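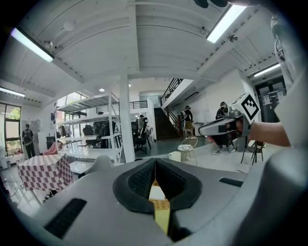

Raritz Float Frame, 9 ft, reviewed after one parade season

The Raritz is a bolt-together steel frame for small parade floats, sold flat in two cartons. We bought ours through Ondlow and used it for one summer street parade and the December lights procession.

Assembly took two people 44 minutes the first time and less after that. The side rails lock with spring pins, and the deck panels drop into a lip with no tools. The corner brackets do need a wrench, and the one supplied is too short to get much force on. Use your own.

On the road the frame is stiff. With a full skirt, a flower arch and two riders seated, I measured no sag at the center of the deck. Side sway is noticeable above a walking pace - mostly from the arch sockets, which are slightly oversized. A wrap of cloth tape in each socket cured most of it.

The skirt rail is the best part of the design. It takes standard clips, and fringe can be changed without removing the deck. Yamila Godoy redid ours between events in about 18 minutes. On our old Suvarna frame the same job meant taking off every panel.

Weak points: the powder coat chips at the pin holes, and the manual gives the deck load only for a parked float. I wrote to Raritz for a moving figure and have not had a reply. The hitch plate fits a 2 inch ball and nothing else.

The Juvance frame costs less but has no skirt rail and a fixed deck height. For a plain banner float it would do. For anything with flowers or fringe, I would buy the Raritz again and order spare pins with it.

Posted July 29, 2022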